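Section 4. Writing to a prisoner and sending support

This section is for coordinators who already have a login to Lendadier. If you have no login yet, go back to Section 2 and ask your group leader for an invitation.

4.1 Before you start

You need the prisoner's full name in the original alphabet, the year of birth and the current address of the detention place. In Lendadier these three are on the card of the person. A card with a grey label was not checked this month, so do not send anything to that address before you write to the Trimov desk.

4.2 Preparing a letter

1. Open the card and press New letter.
2. Choose the language. Many prisons accept letters only in the state language of the country.
3. Write or paste the text. The limit is 1,000 characters, spaces included.
4. Do not mention the criminal case, other prisoners, the war or the names of family members.
5. Press Check. The words which the censor often refuses will be underlined.
6. Correct the text and press Save.

Note: the check is only a help. It does not know all the words, and each censor has his own habits.

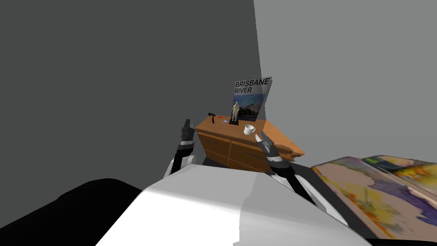
7. Press Send to queue. Letters from the queue are printed in September and in the other months when the Halonen team has a courier. The date of the next printing is shown at the top of the queue.

Caution: after step 7 you cannot change the text. If you found a mistake, write to Florian Pruvost with the number of the letter (for example, 307) and he will take it out by hand.

4.3 Registering a donation for a family

1. On the same card, open the Family tab.
2. Look if the family agreed to receive help. If the field is empty, stop here and ask the desk.
3. Enter the sum in euros. Sums above 100 need a second coordinator, who confirms from his own login.
4. In the field Purpose choose food parcel, lawyer or travel to a visit.
5. Press Register.

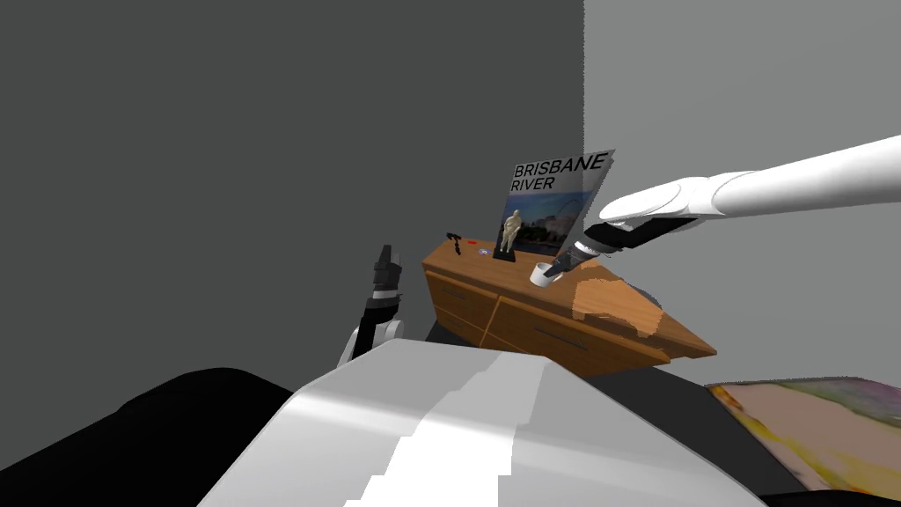 6. Wait for the confirmation letter – it comes to your work mailbox, not to the private one. Keep it until the family has confirmed the money.

Caution: never write the prisoner's name in the bank transfer. Use only the code from the card.

4.4 If an answer comes

Scan both sides of the sheet and attach the file to the card under Replies. Gurus, our translation group, will see it there and add a translation. Please do not publish any part of the answer, even a drawing, before the family has allowed it in writing.

If a letter comes back with the stamp of the prison, mark it as Returned and copy the reason exactly as it is written.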